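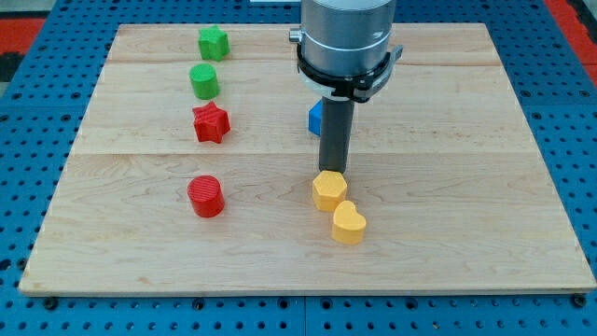

Shape blocks on the maple board, perforated table underneath.

Mevholm Shape Set: Laying Out the Blocks
By the Barneck workshop desk
Last updated: June

1. Lay the board flat on the table, clear of the bolt holes at the near edge.
2. Stand green and red blocks along the left side, stars and cylinders mixed.
3. Put the yellow hexagon and heart near the center.

Note: Printed ridges are normal. Do not sand them.

CAUTION: Keep blocks 2 inches from the board's edge when storing.

Comments (2)
dowel58: Do the stars go flat side down?
pidov_shop: Either side works. Ours have been flipped plenty.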